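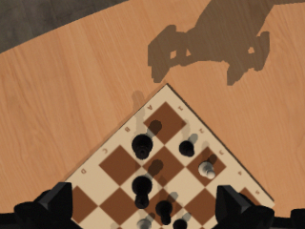 Every time we want to speak about a place, we must first agree how to name it. A farmer may say "the paddock behind the dam", and his neighbour will understand him, but a visitor will not. For this reason people have divided land, maps and even games into parts which carry a letter or a number. The border of a chessboard, with its A, B, C and D printed along one side, follows the same idea as the street map in a glove box. In this chapter we study how such systems are made, and what happens when two of them meet.

Chapter 9
Finding a Place: Grids and References

We begin in the town of Brunton, where the first survey map used squares of 1000 metres. The map of the neighbouring district, Jamo, was drawn by another office and used squares of 3000 metres. Both maps were good. The trouble began at the boundary, where the same bridge had two references and neither office wished to change its own.

A grid reference has no meaning until we know three things: where the counting starts, in which direction it goes, and how large one square is. Please keep these in mind when you work with the Endel map sheets at the back of the book. 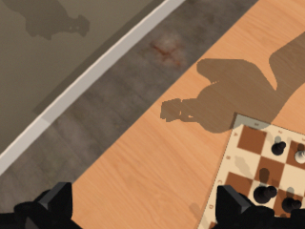

Lachlan Bright has remarked that students learn the rule "across first, then up" very quickly, and forget just as quickly to ask where zero is. We agree with him, and so Section 9.1 is given completely to the origin.

Before you continue, take any street map of your own neighbourhood and write down the reference of your home. You will need it in Section 9.2.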